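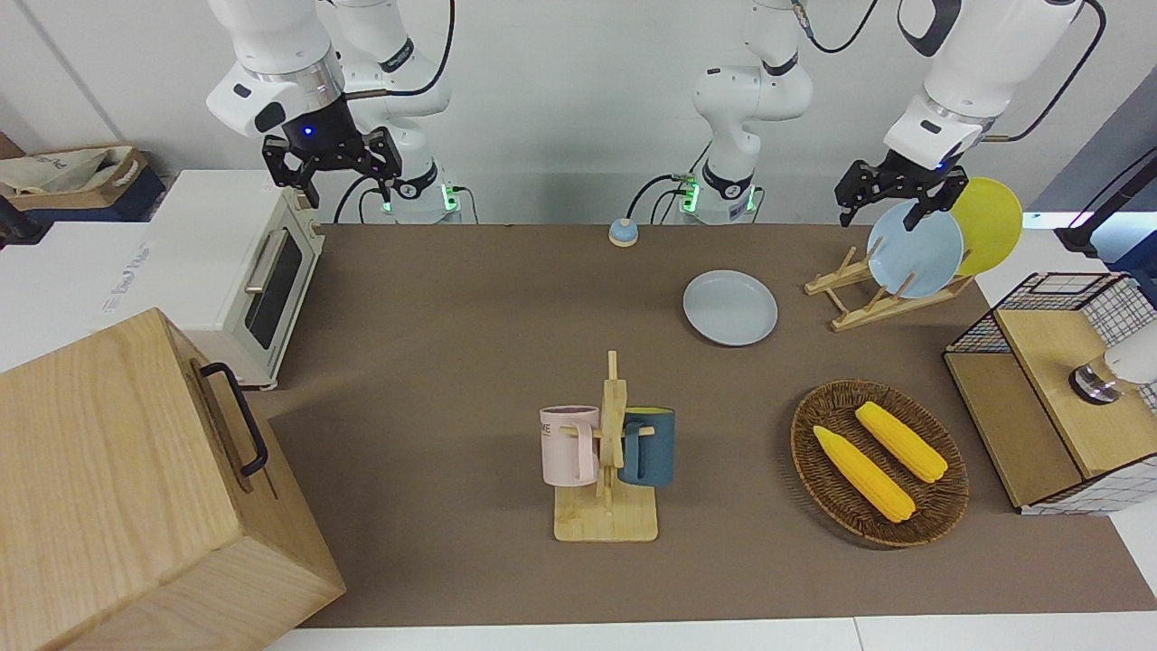 Tripping on the kitchen ring, RCD or MCB?

pretex_40
Posted Jul 1, 2026

Kitchen sockets are on their own 32 A ring, 30 mA RCD shared with the downstairs lights. The RCD drops out at random, usually in the morning. Toaster oven, kettle and fridge are all on that ring. The MCB for the ring has never moved. I have unplugged the kettle for a week with no change. Is the ring overloaded?

Farnia
No. Overload takes out the MCB. An RCD only looks at the difference between line and neutral, so you have leakage to earth somewhere. Total load doesn't come into it.

neagu
Suspect the toaster oven. Mineral insulated elements take up damp when they stand unused, and leak until they have been hot for a while. Run it alone on another RCD and see.

pretex_40
It gets used most days. Would it still pick up damp?

neagu
Less likely but I have seen it.

Tellstead
I would not start with the oven. Random trips on a shared RCD are often several small leakages added together. Fridge, boiler controls, LED drivers and a computer or two can put you at 15 mA standing before anything is faulty. Then any switching spike finishes it.

neagu
15 mA on a domestic ring and one lighting circuit is high. You would need a lot of filtered equipment.

Tellstead
He has not told us what else is plugged in. Clamp it and find out.

Farnia
Agree with clamping, but it must be a leakage clamp that resolves below 1 mA. The ordinary 40 A clamp sold for checking loads will read zero and tell you nothing. Line and neutral together through the jaw, earth outside.

v_surdu
Insulation test first. Isolate, everything unplugged, 250 V to begin with in case something has been left connected, then 500 V. Anything under 1 megohm is a fail. Mine read 3 and still tripped in October, when the outside socket got wet.

pretex_40
There is an outside socket, spurred off the ring behind the sink. I forgot about it.

v_surdu
Then open that before you touch the oven. Power off and proved dead.

Tellstead
And if the board has spare ways, replace the shared RCD with individual RCBOs. The lights should not go out with the kettle.

neagu
RCBOs don't cure a fault, they only move it to one circuit.

Tellstead
Moving it to one circuit is how you find it.

pretex_40
Outside socket opened. Green on the earth terminal and water in the bottom of the box. Disconnected it at the spur. I will leave the oven in use and report back if it trips again.

Farnia
Get the ring tested anyway before you fit a new one. Use IP66, and check the gland.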